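Cleaning and storing loose gears and plate parts

Small metal parts that come out of a gearbox, a lathe or an old drill press are easy to look after if you do a few jobs in the right order. Most damage to gears in a home workshop happens on the bench or in the drawer. Teeth knock together, damp gets in under a smear of old oil, and a part that was good when it came out goes back in with a burr on it.

Start with the bench. Bare concrete, steel plate and gritty chipboard will all mark a machined face. Put down a mat or a piece of close-woven cloth and shake it out before you begin. Dark grey is a good colour, as bright swarf shows up on it and so does a dropped circlip. Keep one mat for dirty parts and another for clean ones. If you only have one, turn it over halfway through and write DIRTY on the back in marker pen.

Lay things out with some space between them. Gears can rest on a flat ring or plate for a short while during sorting, but set them down gently and don't slide them about, or the corners of the teeth will leave lines in the face.
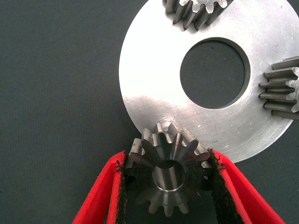
Natalie Staniforth
Workshop Notes
July 19, 2020
Filed under: Metal parts, Storage

A flat disc with a hole through the middle should be checked on both faces and round both rims. Faint circular lines left by machining are normal and need no attention. Run a fingernail across any mark that goes the other way. If the nail doesn't catch, leave it. If it does, a few light strokes with a fine slip stone, kept flat and used with a drop of oil, will take down the raised edge. Don't try to remove the whole scratch. You will make a hollow, and a hollow is worse.

Look at any small dark mark near the rim under a good light before you clean it off. It may be a scratch, but it may also be a stamped letter or a size, and you will want to write that down.

Cleaning

Paraffin does for most work. Pour enough into a tin tray to cover the part, leave it to soak for 2 hours and go over it with an old toothbrush. Brush along the length of the teeth on a straight-cut gear, working one gap at a time. Black paste likes to sit at the bottom of the gap, and a sharpened bit of dowel will lift it out. Don't use a screwdriver. Wear gloves, keep the window open, and put the used rags outside flat to dry.

I have used Morex degreaser as well. It is quicker on thick grease but it strips everything, so the metal must be oiled the same day. In August, when the shed is humid, I oil within the hour.

Wipe the bore or centre hole last, with a clean rag pulled right through. Bevelled edges hold dirt at the corner, and they can be sharp enough to cut a finger.

Checking the teeth

Hold each gear side-on to the light and turn it slowly. You are looking for chips at the ends, a bright strip on one side only, or a tooth that is thinner at the tip than its neighbours. Two gears that look the same size often aren't. Count the teeth and write the number on a tag before putting them away. I once fitted a gear from the wrong box without checking and had the cover off again that evening.

Putting them away

Wrap each gear by itself in oiled paper, or in kitchen roll with a little light machine oil worked in. Tie the tag on the outside. Flat discs can be stacked if there is a sheet of card between them. Stand the stack on its flat side, never on edge, as it will roll.

I keep mine in a Skolton drawer unit with 24 small drawers. The Mellor tins with the push-on lids are better for anything you won't need for a year or more. Heavy parts go in the bottom drawers. Line each one with felt offcuts, and change the felt when it goes stiff.

Check the lot twice a year. Brown freckles on a face will come off with oil and fine wire wool if you catch them early. On teeth, use a brass brush instead and wipe out the bits afterwards.

The same method works for pulleys, chuck plates and bearing spacers. Leave sealed bearings out of the paraffin altogether. It gets past the seals and washes out the grease.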